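# Greifer, Tische, Kleinkram: was wir für die nächste Runde anschaffen

Stand: 14. November

Endlich ist es so weit, das Budget für die zweite Ausbaustufe steht! 4000 Euro haben wir in der Werkstatt in Dostgate für handgeführte Greifer und alles, was dazugehört, und ich freue mich seit Wochen darauf, diese Seite zu schreiben. Wer uns schon länger folgt, weiß ja, dass wir mit einem einzigen Satz Finger und viel gutem Willen angefangen haben. Inzwischen ist der Handgreifer das Werkzeug, an dem bei uns alles hängt: Man führt ihn von Hand, die Kamera nimmt mit auf, und aus den Aufnahmen lernt später der Arm.

Die Galerie zeigt die Arbeit am Tisch, dazwischen steht, was wir kaufen, was wir selbst drucken und was wir erst einmal bleiben lassen. Omid Fallahi hat die Angebote eingeholt und die Tabelle gepflegt, ich habe sie nur ausgeschmückt.

## Finger und Beläge

Der Posten, über den wir am längsten gesprochen haben, ist gleichzeitig der kleinste. Finger sind Verbrauchsmaterial. Das klingt banal, aber in unserem ersten Haushaltsplan kamen sie überhaupt nicht vor, da stand nur „Greifer, komplett“, und damit war die Sache für uns erledigt. Gedruckte Finger kosten uns fast nur Filament und Maschinenzeit, und das Schöne daran ist, dass man sie abends startet und am Morgen vom Druckbett nimmt (ich finde das immer noch großartig, jedes Mal wieder!).

Anders sieht es bei den Belägen auf den Innenseiten aus. Die müssen kleben, Grip haben und sich sauber ersetzen lassen, und ausgerechnet dort hatten wir bisher gespart.

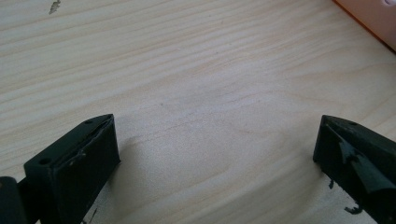 Für Beläge und Kleber sind deshalb jetzt 370 Euro eingeplant, als eigene Zeile und mit Nachkauf im Frühjahr. Omid wollte zuerst nur die Hälfte ansetzen, hat dann aber selbst nachgerechnet, wie viel Zeit für das Abziehen, Reinigen und Neukleben draufgeht, und die Zahl wieder hochgesetzt. Bestellt wird bei Cerside, dort gibt es das Material als Rolle und als fertigen Zuschnitt. Wir nehmen beides und vergleichen. Mein Tipp wäre der Zuschnitt, Omid setzt auf die Rolle und ein scharfes Messer.

Ein paar Dinge, die wir uns für die Bestellung notiert haben:

- Belag immer in derselben Stärke nachkaufen, sonst stimmt die Schließweite nicht mehr
- Finger paarweise tauschen und das Paar beschriften
- Schrauben in einer Länge für alle Finger, auch für die alten
- Filament in derselben Farbe wie bisher, damit neue und alte Aufnahmen zueinander passen

Beim letzten Punkt gab es Widerspruch in der Runde. Manche hätten gern ein knalliges Gelb. Das probieren wir an einem Testsatz aus, aber ohne eigenes Geld dafür.

## Der große Brocken

3000 Euro gehen in zwei zusätzliche Handgreifer von Stelmakh, mit Kamerahalterung und Ladeschale. Zwei Stück, damit parallel gearbeitet werden kann und bei einer Reparatur trotzdem einer auf dem Tisch bleibt. Wir haben lange überlegt, ob wir auch die Griffkörper selbst bauen. Technisch ginge das, und ich hätte riesige Lust darauf! Nur würde es den Winter auffressen, und den brauchen wir für die Aufnahmen.

Was mich an dem Angebot begeistert hat, ist die Ersatzteilliste. Jede Feder und jedes Gelenk ist einzeln bestellbar, mit Zeichnung. Unsere eigenen Finger passen mit einer kleinen Adapterplatte, die Omid schon konstruiert hat. Die Datei legen wir zu den anderen Druckvorlagen, sobald die Bohrungen noch einmal nachgemessen sind.

## Was übrig bleibt

Nach Greifern und Belägen sind noch 630 Euro da. Davon kommen Licht und eine zweite Arbeitsplatte, vermutlich vom Tischler in Cerkton, der uns schon einmal etwas zugeschnitten hat. Gleichmäßiges Licht macht bei den Aufnahmen mehr aus, als ich anfangs glauben wollte. Zwei Flächenleuchten mit Stativ genügen für den Anfang, die Deckenmontage kann warten.

Nicht auf der Liste stehen diesmal:

- ein neuer Rechner (der alte ist langsam, aber er läuft)
- Kraftsensoren in den Fingern, so gern ich sie hätte
- ein Koffer für Vorführungen außer Haus

Die Kraftsensoren kommen ganz sicher in die nächste Runde, dafür sammle ich jetzt schon Datenblätter. Wer Erfahrung mit flachen Sensoren unter einem weichen Belag hat, darf sich sehr gern melden, am liebsten mit Fotos vom Aufbau und der Angabe, wie lange der Kleber gehalten hat. Die Bestellungen gehen noch im November raus, und sobald die Kartons da sind, wird die Galerie hier ergänzt.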